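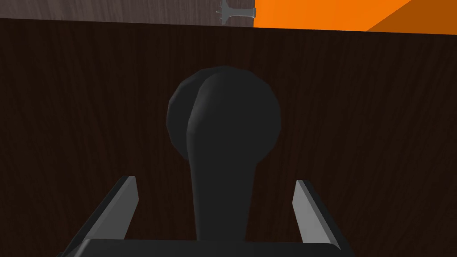
Ticket: Voter list import stops at row 1,531
Opened by: Rongrong Fu, Merkari district campaign office
Status: Solved

9:40
We upload the voter list for the July council election to Skivent. The file has 3,000 rows, but the import stops at row 1,531 with the message "ward not found". I tried two browsers and the result is the same.

10:15, Getachew Asfaw
Please check the ward column in this row. Lei ward was joined with Werner ward before this election, and the old name is not accepted anymore.

11:05, Rongrong Fu
Yes, the old name is there — 700 rows still say Lei. I replaced it with Werner and uploaded again. Now all rows are in, but the candidate page shows the old total.

11:20, Getachew Asfaw
The total is refreshed every 30 minutes. Please look again after this.

11:52, Rongrong Fu
The total is correct now. You can close the ticket, thank you.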